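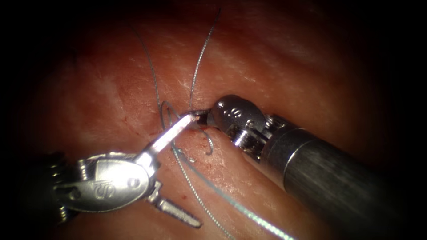

Figure 1. Two instruments working a suture over tissue, with a small open loop of thread beside the jaw tips.

Unit 6 handout: Planning and paying for a surgical robot
Instructor: Gladys Ogola

Welcome back, everybody! Last time we spent most of the hour on the purchase price, and I know a few of you left thinking that was the whole subject. It's the part that gets into the newspaper, certainly, but the people who run a program year after year spend far more of their time on what sits at the far end of the arm, so keep Figure 1 next to you while you read.

Look at the metal wrists, with their little pins, and on the right-hand one the cable pulleys. Parts this small have to be inspected, cleaned and, sooner or later, replaced, and every one of those words is a line in your budget. Suture goes on a separate line (people forget it constantly, and then wonder why the supply account runs over).

Our case: Pedmont

For the rest of the term we'll use the Pedmont hospital plan, which Edin Dervishi was kind enough to share with the class. Pedmont serves Custville and the towns nearby and wants one system. The working figures are:

Procedures planned over three years: 731
Instrument cost charged to each procedure: $2,137
Surgeons to be trained before opening: 8

Multiply the first two and you get $1,562,147 for instruments over the three years. Please do this by hand once. I'm old-fashioned about it, but you'll remember the size of the number much better if you've written it out yourself.

Now a few things to argue over with your neighbor. Pedmont assumed the same instrument set for each case, and Themis Balaskas, who reviewed the plan, thought that was too simple. A surgeon who likes to tie knots with two needle drivers will draw on the shelf differently from one who swaps tools halfway through. Ask the surgeons early, before the order goes in, and write their answers down!

The second point is practice time. Suturing takes a good deal of it, and practice uses up instruments and thread too. The Pedmont draft put training under staff wages and left the materials out altogether. Where would you put them?

Third, service. The Clallside quote covers the first year only, and the Muli quote bundles service with the lease, so you can't lay the two side by side until you've pulled them apart. Faraji Mutiso's worksheet (last page of the packet) has a column for it.

For next class

Read the Pedmont plan through the staffing section. Redo the instrument total with a quarter fewer procedures, and bring half a page on what you'd cut first and whom you'd talk to before cutting it. Zawadi Lyimo is holding the help session at 4:00 in the usual room, and she has the spare calculators.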